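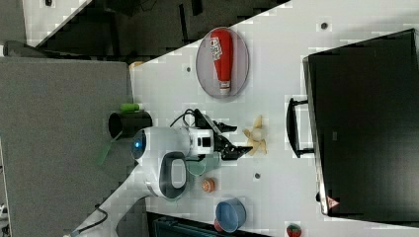 Table clearing with a two-fingered gripper. Ketchup bottle on a plate, cup on its side at the left edge.

Table clearing (robotics)

Table clearing is a household chore used as a test for robot arms. The machine has to pick up dishes, food and odds and ends from a table and put each where it belongs. Related chores are dish loading, shelf tidying and laundry folding. As of the last update, no system does it unattended in ordinary homes at a price most households would pay.

Background

Early work used fixed positions – one cup, one spot, same every time. Fine on a shop floor, not much use in a kitchen. Later systems learn from demonstrations, usually a person steering the arm through the task many times over. Yoon-hee Jeon and Eckhard Wendt set out the version most often copied, known as the Mallovberg table. Mixed items, no set layout, time limit of 165 seconds.

Difficulties

Two-fingered grippers handle bottles and small toy fruit fairly well. Weak points are flat plates, bowls near an edge and anything see-through, which depth cameras often misread. Cups lying on their side are a known problem, the arm has to grasp and turn them in one go or set them down and regrasp. Stacked items count as a seperate case: a bottle on a plate has to come off first, and many systems try to lift both.

Soft items are usually left out. Liquids too.

Results

In the Clomlow trials, run by Callum Mapplebeck, a single arm was given 310 attempts at the Mallovberg table. Full clears were rare at first and became common only after the item set was cut to 16. With new items added success dropped again. The Ryu group under Min-kyu Ahn reported better numbers with 2 arms, though slower. Neither result has been repeated in a lived-in kitchen.

Shop-floor use

Further along. Bin sorting and tray loading are simpler, the parts are known and the lighting doesnt change. Demuvus has sold a tray-clearing cell for canteens since September, with a worker on hand for jams and drops.

Criticism

Hae-won Byun has argued that toy food makes the task look easier than it is – no grease, no crumbs, nothing that squashes. Others object to the time limit, which they say rewards rough handling. Breakage is not scored in the original rules.

See also

Bin picking
Dish loading
Imitation learning
Mobile manipulation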